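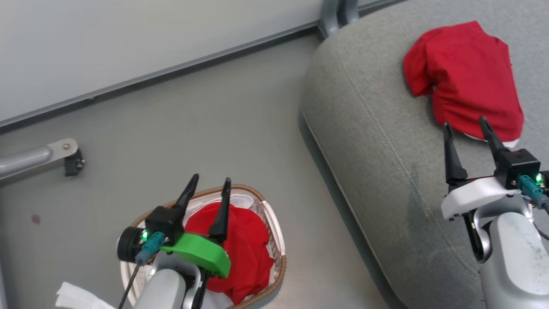 Vuelve el intercambio de ropa de Bano

¡Ya tenemos fecha para la edición de primavera! El 26/03/2024 abrimos otra vez las puertas del local de Bouzid, y venimos con muchas ganas después de lo bien que lo pasamos en otoño. Entonces cambiaron de armario 139 prendas, y todavía hay quien me para por la calle para enseñarme el abrigo que se llevó (verde botella, precioso, con un forro que ya no se hace). Este año nos gustaría llegar a las 200.

Cómo funciona

Traes hasta siete prendas limpias y en buen estado, te damos un vale por cada una y eliges lo que quieras de los percheros. No hay tallas «buenas» ni marcas que valgan más: un jersey por un jersey, un vestido por un pantalón, lo que te apetezca. La ropa infantil va en mesa aparte y los zapatos, emparejados con un cordón o una goma, por favor – el año pasado acabamos con varios viudos.

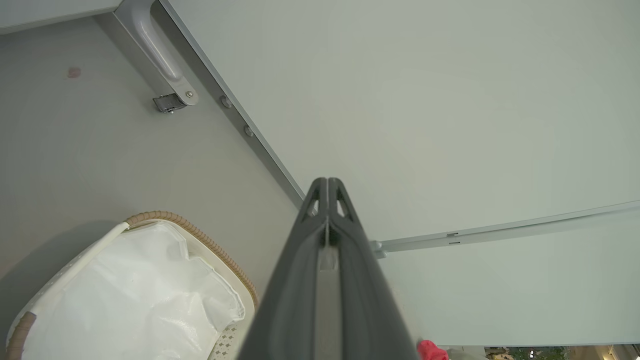 Taller de arreglos con Benedetta Sanna

Benedetta vuelve con sus dos máquinas de coser y una paciencia infinita. Enseñará a coger un bajo, a cambiar una cremallera y a zurcir un codo de manera que el remiendo se vea y quede bonito. Son 49 plazas repartidas en varios turnos y las del primero vuelan, así que apuntaos pronto. Si tenéis hilo de colores raros en casa, traedlo, que siempre hace falta.

Nabila El Khatib llevará además su colección de botones, guardada en cajas de té, y ayudará a encontrar pareja al que os falte.

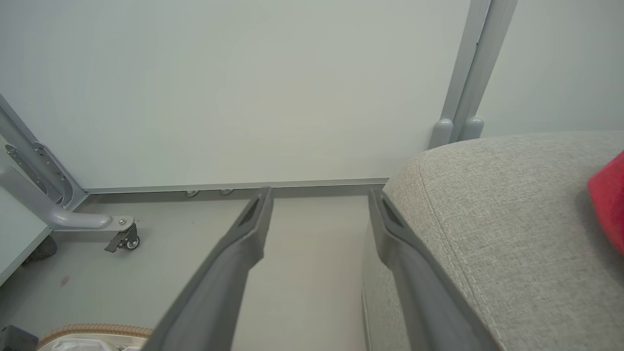
Junto al asiento gris.

Lo que no encuentre dueño irá al ropero de Laltiton. Para el taller, inscripción en el mostrador de Bano; para el intercambio basta con venir. ¡Y en mayo, telas y retales!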